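# Can a machine do it yet? Kitchen chores, August notes

I get asked this more than I get asked about descaling, so it has its own page now. The short answer is that a few jobs are done well by machines you can buy, a few are done badly, and most of the ones people want rid of are still yours.

**Floors.** Yes, with preparation. Pick up cables, socks and anything with a fringe before you set the vacuum going. Ours is a Gorkix and it cleans the kitchen in the time it takes me to do the bins. Empty the dust box every run and cut the hair off the brush on a Sunday.

**Washing up.** The dishwasher is still the best kitchen robot there is. The loading and unloading is the part left over, and no arm I have seen does it at a speed you would put up with. Load plates facing the middle, keep tall things away from the spray arm, and unload the bottom rack first so the drips from the top don't land on dry plates.

**Rice.** Solved years ago. Rinse it until the water is nearly clear, measure with the same cup every time and leave the lid shut for ten minutes after the switch clicks. For 400 grams of long grain I use a little less water than the packet says. Wipe the outside of the inner pot dry before it goes back in, or the heating plate will mark.

**Laying and clearing the table.** Not yet. Amirul Tjoa, who fits out small workshops at Jokbridge and answers most of my questions on this, says to look at what an arm has to take hold of. A flat plate gives a gripper very little edge to get under. A lemon is small and rolls. A rice cooker is wide and smooth, and the lid may open if you lift it by the wrong part. A person changes grip for each of these without thinking.
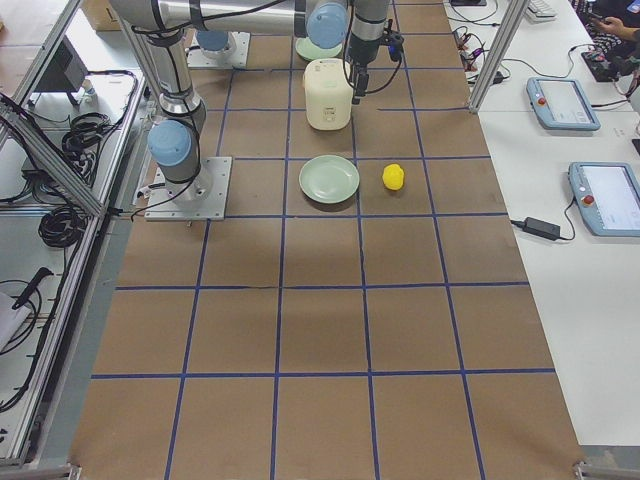

His other point is about space. An arm wants a clear surface, a firm base and things left roughly where it expects them. My worktop is 142 cm long and half of it is kettle, bread bin and post. If you ever do want a machine to help in the kitchen, clearing the worktop is the first job, and it is worth doing anyway:

- Keep out only what you use every day. The rest goes in a cupboard, heaviest things lowest.
- Give each item a fixed place. A strip of masking tape under the front edge helps a household learn it, and peels off after a week or two.
- Store plates on edge in a rack if you have weak wrists. They are easier to grasp that way than from a stack.
- Run cables along the back of the worktop and clip them. Loose ones catch on everything.

**Folding laundry.** No. I have watched plenty of clips and the towels are fine, but the shirts take an age. Fold them warm from the line or the dryer and you save most of the ironing.

**Small workshops.** Better than kitchens, if the work repeats. Amirul put an arm in for a joinery called Nair that drills the same 80 mm blocks all day, and it suits them. The same arm was no use for sorting offcuts, so they still do that by hand into three bins – keep, kindling, skip. If you are thinking about one, write down every job that takes more than an hour a week and cross out any where the parts come in different shapes. What is left is your list.

**Window cleaning.** Sort of. The Skitura I borrowed cost its owner 129 pounds and did the middle of the glass well. The corners needed a cloth afterwards. Always fix the safety line first, even on the ground floor.

I'll add ovens and litter trays when I have tried something worth writing up.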